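Aushilfe (m/w/d) für die Teeküchen und den Empfang gesucht

Zacharias vermietet in Irnau Büros und Werkräume an kleine Firmen und Selbstständige. Für unser Haus suchen wir zum Februar eine Aushilfe in Teilzeit.

Ihre Aufgaben:
Post annehmen und verteilen
Besucher empfangen und Schlüssel ausgeben
Besprechungsräume herrichten
Teeküchen sauber halten, Geräte abwischen, Kaffee und Spülmittel nachbestellen
kleine Mängel an die Haustechnik melden

Sie sprechen gut Deutsch und kommen mit E-Mail und Kalender zurecht. Eine Ausbildung verlangen wir nicht. Wer schon in einem Hotel oder einer Kantine gearbeitet hat, findet sich schnell ein — die Einarbeitung übernimmt Faith Obura.

Die Arbeitszeit beträgt 40 Stunden im Monat, in der Regel vormittags. Der Vertrag ist zunächst auf ein Jahr befristet, eine Verlängerung ist möglich.

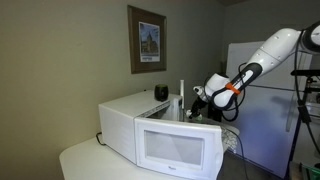 Getränke sind frei, die Teeküchen dürfen Sie in der Pause mitbenutzen. Ein Fahrradkeller ist vorhanden, Parkplätze gibt es nur an der Straße.

Bewerbungen mit kurzem Lebenslauf bitte schriftlich an Diane Petrenko, Zimmer 191. Ein Foto brauchen wir nicht. Mappen schicken wir nicht zurück.

Stand: 24.08.2026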